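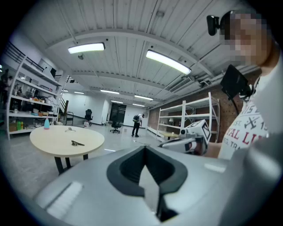
3.2 Shared tables in open workshops

Small tables do a surprising amount of work in a shared building, and we were delighted by how much they told us about the people using them. In the Lockwood study, Tedesco and Ferri logged 180 table visits and found that most objects left on a tabletop belonged to a task that had paused, while objects on shelves belonged to no task at all. The round table in Figure 2 fits that pattern nicely: a black hand tool near one edge, a small flat metallic object toward the back, and a light-blue bottle with a pink cap — three things that would rarely share a shelf. The tall white unit along the wall is a different world, with its row of orange and brown containers.

Figure 2. Round table, wall shelving and mezzanine.

We call such mixed surfaces "resting places" (Cáceres and Mancuso). They are easy to tidy and, we think, easy to tidy too well! At Cidach, tables cleared every evening in October drew fewer return visits than tables left alone, and people told us they missed finding their work where they had put it down.

Home | Papers | People | Contact
Last updated 20th February
Contact: Gerardo Gentile, Raltitz | © Raltitz | Back to top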